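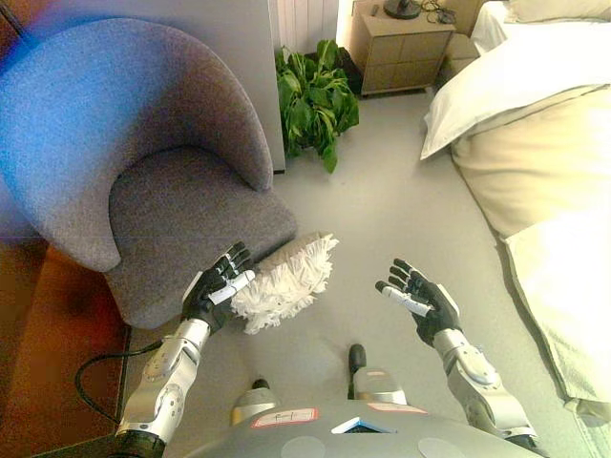
회색 안락의자와 잎이 넓은 화분

Vallance 탁상용 제진대 사용 후기
글쓴이: 타륵 세제르(Tarık Sezer)
2019년 4월 6일

저는 지질막 위의 단백질을 원자힘현미경으로 관찰하는 대학원생입니다. 한국어로 장비 후기를 쓰는 것은 처음이라서 표현이 조금 딱딱할 수 있습니다. 양해를 부탁드립니다.

우리 연구실은 건물 4층에 있습니다. 아래층에 원심분리기가 많고, 그것이 돌아가는 동안에는 영상에 가로줄이 생겼습니다. 전에는 무거운 석판을 고무줄로 매달아서 사용했습니다. 돈은 거의 들지 않았지만 시료를 바꿀 때마다 석판이 오랫동안 흔들렸습니다. 그래서 지난 12월에 Vallance의 수동형 제진대를 구입했습니다. 전기도 압축 공기도 필요하지 않은 제품입니다.

크기는 가로 600 mm, 세로 800 mm이고, 본체 무게는 27 kg입니다. 혼자 들 수 있다고 설명서에 써 있지만 저는 추천하지 않습니다. 저는 동료 송귈 보즈쿠르트 씨와 같이 옮겼습니다. 설치할 때 제일 어려운 일은 수평 맞추기였습니다. 조절 나사가 뒤쪽 깊은 곳에 있어서 손이 큰 사람은 불편합니다. 현미경을 올린 다음에 다시 조절해야 하는데, 설명서에는 이 순서가 분명하게 나오지 않습니다. 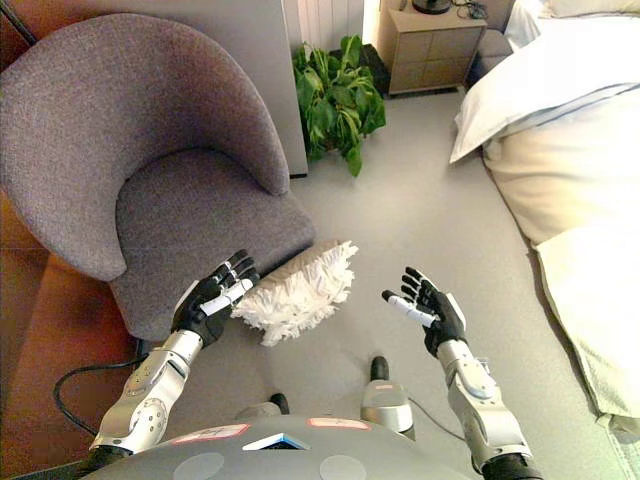

등받이가 둥근 회색 안락의자

성능에 대해서는 만족합니다. 액체 안에서 운모 표면을 측정했을 때 가로줄이 눈에 띄게 줄었고, 낮에도 단백질 고리의 모양을 구별할 수 있게 되었습니다. 예전에는 이런 측정을 밤에만 했습니다. 다만 아주 낮은 주파수의 흔들림은 아직 남아 있습니다. 옆방의 무거운 문이 닫히면 그 순간의 주사선 몇 개는 버려야 합니다. 이 문제는 능동형 제품이라면 더 나을 것 같은데, 가격이 많이 다릅니다.

온도에도 조금 민감합니다. 아침에 난방이 켜지면 상판의 높이가 천천히 변합니다. 저는 측정을 시작하기 전에 30분 기다리고 수평을 다시 확인합니다. 볼칸 토프라크 씨는 같은 제품을 지하 실험실에서 쓰는데, 거기에서는 이런 변화를 느끼지 못했다고 합니다.

고객 지원은 보통입니다. 나사 하나의 나사산이 상해서 메일을 보냈고, 답장은 빨리 왔지만 부품은 3주 뒤에 도착했습니다. 그동안 Skostwood의 범용 나사로 대신했습니다. 규격은 맞았습니다.

좋은 점: 조용합니다. 전원이 필요 없습니다. 상판이 넓어서 현미경 옆에 작은 주사기 펌프를 놓을 자리가 있습니다.
아쉬운 점: 조절 나사의 위치, 짧은 설명서, 운반용 손잡이가 없는 것.

별점은 다섯 개 중에 네 개를 드립니다. 형광현미경만 쓰시는 분에게는 이 정도의 제진대가 필요하지 않을 수도 있습니다. 탐침으로 생체 분자를 측정하시는 분이라면 구입 전에 먼저 바닥의 진동을 재어 보시기 바랍니다. 10 Hz보다 낮은 진동이 강한 방에는 맞지 않습니다.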